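Can We Please Stop Scoring Dinner Out of Ten?

I had a lovely meal at Kuvus last month and then made the mistake of looking it up afterwards. 6.7 on the app my brother-in-law swears by. Six point seven! I'd have married the lamb shoulder. And I'm embarrassed to say that for a minute or two I started wondering what I'd missed. Was the bread a bit ordinary? Had the waiter been slow with the water?

That's what scores do to you. They get into your head after the fact and start moving the furniture around.

My friend Oleksandra Yatsenko won't book anywhere under an eight now. She read 306 reviews before her own birthday dinner (she told me this with pride) and we ended up at a place in Jikcombe where everything tasted of truffle oil and the chairs were a punishment. It had a magnificent score. She gave it another five stars on the way to the car, mostly, I think, so she wouldn't have to admit defeat.

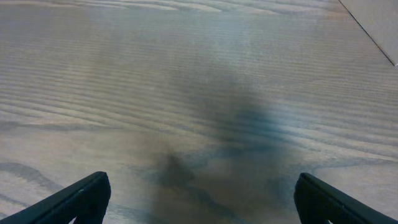
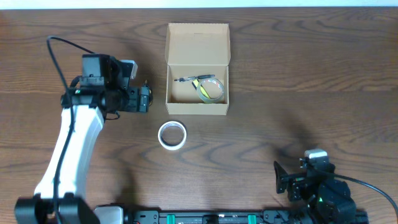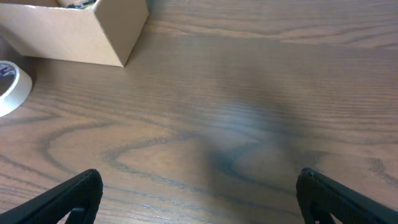
And who's handing out these numbers anyway? Someone who had to park two streets away. Someone who doesn't like coriander and ordered the coriander salad. I once saw a one-star review for a noodle shop from a bloke who'd turned up while it was shut. It all goes into the same average, and then we choose our Saturday nights by it.

I'm not against criticism, by the way. Give me a grumpy old-fashioned reviewer with 800 words and a grudge about butter any time! I know where I stand with a person like that. If she hates sweet sauces and I love them, her bad review is my good one. A decimal point has no favourite flavour.

So I've deleted the app. Tomorrow I'm off to Hisomard for the dumplings, and I haven't looked up a thing.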